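Blog > Kitchen and Table > Keeping a tablecloth going

We use cookies to remember your settings and count visits. Accept | Manage choices

Keeping a tablecloth going

I have used a cloth on the kitchen table every day since we moved to Dokcombe, and I get asked how I keep them from looking tired. 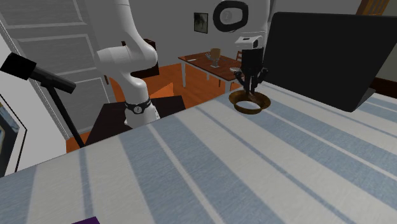
Most of it is washing less. When I started I put the cloth in the machine after every spill, and the first one went thin at the folds in under two years. Now I spot clean during the week with a damp rag and a little dish soap, and the whole thing gets a wash every 15 days or so. Cool water, short cycle, no softener. Softener leaves a film and after that the cotton won't take up water properly.

Stripes show shrinkage more than plain cloth does. If one edge pulls in, the lines wander and you see it from across the room. I stretch mine by hand while it is damp, one person at each end. Ramil Cabanatuan taught me that. He worked in the laundry at a hotel in Prurkow and folded sheets all day, and he still can't leave a crooked hem alone.

Tea comes out with cold water if you get to it the same evening. Turmeric I have never fully beaten. Sun helps - two afternoons on the line in September took a bad patch down to a faint yellow, and I put the fruit over it. Candle wax goes under brown paper and a warm iron. Change the paper often or you just spread it.

I buy cloth by the yard at Malabanan, the fabric shop behind the post office. The last piece cost me 373 with thread, hemmed at home. A ready-made one in the same weight at Ginis was nearly 3,000, and the corners were glued. I don't mind paying for good sewing but that wasn't it.

For hems I do a double fold and mitered corners, and I wash the fabric twice before cutting. I skipped that step once and ended up with a cloth that stopped short of the table at both ends. It is cut into napkins now.

Next I want to try dyeing an old pale one. Ronaldo Pangilinan has offered me his big pot and a bag of onion skins - he says to start with more skins than seems sensible. I'll post the result when it's dry.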